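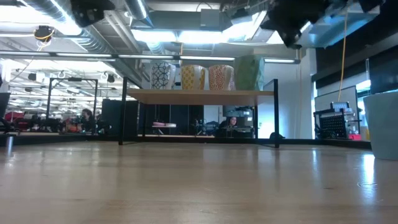
Figure 3. Low shelf unit with four vases in a row, ordered A to D from left to right.

3.2 Display layout and object spacing

The second part of the study deals with how small decorative containers are arranged on a raised surface, and how spacing affects the way people group them. All layouts used the same type of support, a low shelf with a thin black metal frame and a light wood plank, placed on a broad light wood tabletop (Figure 3). A raised plank was chosen over direct placement on the table so that the row would have clear end points. In the pilot work at Plirkville, participants shown vases directly on a large table often disagreed on where the display stopped.

The four vases differ in surface pattern and in form. Vase A is white with a black geometric lattice. Vase B is pale cream with a yellow pattern. Vase C is white with radiating motifs in orange and red. Vase D is sage green and faceted, with no applied pattern, and is both the tallest and the widest of the set. We refer to A through C as the patterned group and to D as the faceted item. The set was drawn from the Cartwright list of household containers, which sorts items by outline first and surface second.

Two spacing conditions were defined. In the close condition, shown in Figure 3, the vases stand near one another and the gap between C and D is very small. In the open condition, the gaps were widened until they were equal, measured at the widest point of each body. Measuring at the base gave misleading values for D, whose angular sides made the visible gap differ from the gap at plank level. The order A to D was kept in both conditions.

Participants were recruited at two sites, Clekbridge and Brellbridge. Of the 212 people who took part, 26 were excluded for incomplete forms. Each remaining participant viewed both conditions and marked, on a printed outline of the row, any point at which they would divide it. Sessions lasted up to 15 minutes. No instruction was given on the number of divisions, and a blank outline was accepted as a valid response.

Marks were coded by gap (A-B, B-C, C-D) and compared across conditions. A mark that fell on the body of a vase was assigned to the nearer gap; where the distances were equal it was dropped. Marks placed beyond the ends of the row were recorded separately and do not enter the comparison. The effect of height was not separated from that of width at this stage, as both are largest in the same item. Section 3.3 describes a reduced set in which D is replaced by a faceted vase matched in height to C.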